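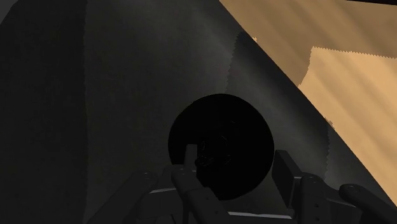

Josiane Pons wrote in to ask whether the Kisholm timer really has to be set before the water goes on. Yes, please! I did it the other way round my first summer and soaked my tomatoes for 5 hours.

Section 5: Setting up your drip watering kit

1. Screw the Bevano filter onto the faucet, hand tight. No wrench (I cracked one that way).
2. Put the batteries in the timer, set the clock, then pick your watering times. I like early morning.
3. Screw the timer under the filter and leave it OFF for now.

Note: if the clock blinks after you set it, hold the middle button until it stops.
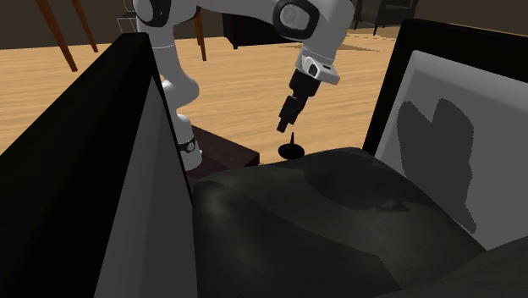 Can I bury the main hose, a reader wanted to know, or will the roots get into it? You can bury it, just keep the drippers above the soil. Mine sits under a bit of straw and I've never had a root in it.

4. Lay the hose out in the sun for a while so it softens up, then run it along the bed.
5. Punch a hole beside each plant and push in a dripper until it clicks.

Caution: the punch is sharp, so keep your other hand out from behind the hose. I learned that one in my second row,

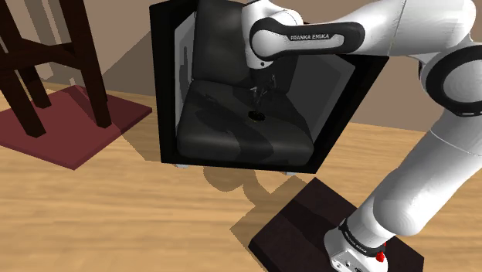 and I still have the mark on my thumb to show for it! Anyway, once all the drippers are in, open the faucet slowly and let the water run out of the far end until it's clear.

6. Fold the end over and slide on the clip.
7. Switch the timer to AUTO.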